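# When a Robot Joins the Laboratory

Cellero is a laboratory that tests water from rivers and ponds. Every week it receives 504 small bottles. A little water from each bottle has to be moved into a plate, mixed with a chemical and measured by a machine.

A plate is a flat piece of plastic with rows of tiny hollows called wells. Each well works like a very small cup. Liquid is moved with a pipette, a tool that sucks up a small, exact amount and lets it out again. The end of a pipette is a plastic tip. A used tip goes in a bin, so that one sample does not get into the next.

## What the work was like before

Moving liquid by hand is slow. One person at Cellero could press the pipette button more than 900 times in a day. This makes the thumb and wrist sore. It is also easy to lose your place in a plate when every well looks the same.

## What the robot does

The laboratory now uses a robot arm called Poko. An arm has joints, as yours does, and a motor turns each one. At the end is a gripper with two fingers. The arm follows a list of steps called a program. A step may be as small as "move up 50 millimetres" or "close the fingers".

Everything on the table needs a known place. If a rack is moved by a finger's width, the program may send the gripper to the wrong spot.
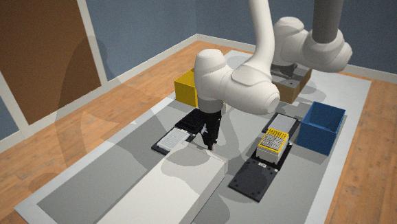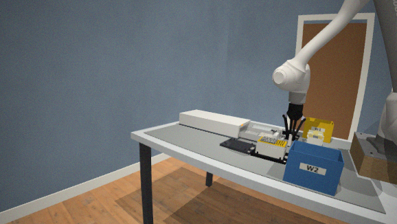 Programs are tried out on a computer first. A mistake there breaks nothing. The full program for one plate has 197 steps, and each is checked before the real arm is switched on.

## What changes for the people

The staff still come to work, but their day is different. They fill the racks, empty the bins and write new programs. They also look at results that seem odd – a robot does not know that a number is strange unless someone has told it what to look for.

Some of this had to be learned. In June the staff took a course at Navaratnam, a training centre, on how to write programs and how to stop the arm safely.

Some people liked the old work because it was quiet and steady, and they miss it. Others are glad to have less pain in their hands. Both groups helped to decide which jobs the arm should do. Opening the bottles is still done by hand, as the lids come in many sizes.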